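Section 6. Teaching a task by hand and by remote handset

Before you begin

By now you should have the arm bolted down, the Skorton controller powered up and the emergency stop tested (if not, please go back to Section 2 – it won't take long and we will wait for you). Teaching is the enjoyable part of the whole business, and most people get a usable first recording in a single sitting, so do put the kettle on and give yourself a quiet hour.

There are two ways to show the arm what you want. Guiding by hand means taking hold of the wrist and moving it yourself. The Zedatley handset lets you drive the arm from a chair, with the wrist view on your screen. We suggest hand guiding for big, simple movements and the handset for anything with cloth in it, as your own hands tend to get in the wrist camera's way.

Setting out the table

1. Put the things the task needs on the table, well within the arm's reach. A cloth and an open-topped box make a very good first task. Other small items may stay out if they will be there in daily use.

2. Check that no cable can catch on the wrist as it turns. Move the arm slowly through its widest sweep and watch the cable the whole way.

3. If the box must go back to the same spot each time, draw a light pencil line round its base.

CAUTION: Keep the emergency stop within easy reach of whoever is teaching, and keep everybody else's hands off the table while the arm is live.

Recording by hand

4. Press and hold the guide button. The arm goes slack but holds its own weight, and it will feel a little like stirring treacle at first.

5. Open Grastia on the computer, choose New Task and give it a name you will recognise in November.

6. Press Record, wait for the tone, then move the wrist to the cloth. Take your time. Recordings stop by themselves after 70 seconds, and that is more than most folding or tucking jobs require.

7. Close the gripper with the thumb switch, lift, carry the cloth over to the box and lower it in. Let go, draw back a hand's width and press Stop.

Recording by handset

8. Hold both grips level and squeeze them together until the light turns green. The arm now copies your right hand at half speed.

9. Work mostly from the wrist view once you are near the box. The room view is better for the approach – it shows how high you are, and the wrist view is rather poor at that.

10. To push cloth down into the box, use the tip of a finger and short, gentle presses. If the arm stiffens and the handset buzzes, back off and come in again.

NOTE: Don't throw away a clumsy recording. If you missed the cloth and went back for it, keep that one too, and tick Recovered when you save. The Song trainer makes good use of them. The memory holds 2000 recordings, so there is plenty of room for the untidy ones.

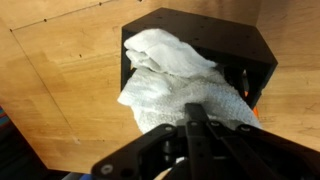
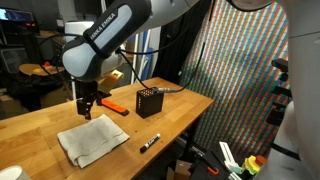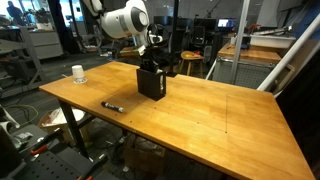
Fig. 6. Teaching at the table: wrist view with the towel at the box (first), and two room views of the arm over the worktop.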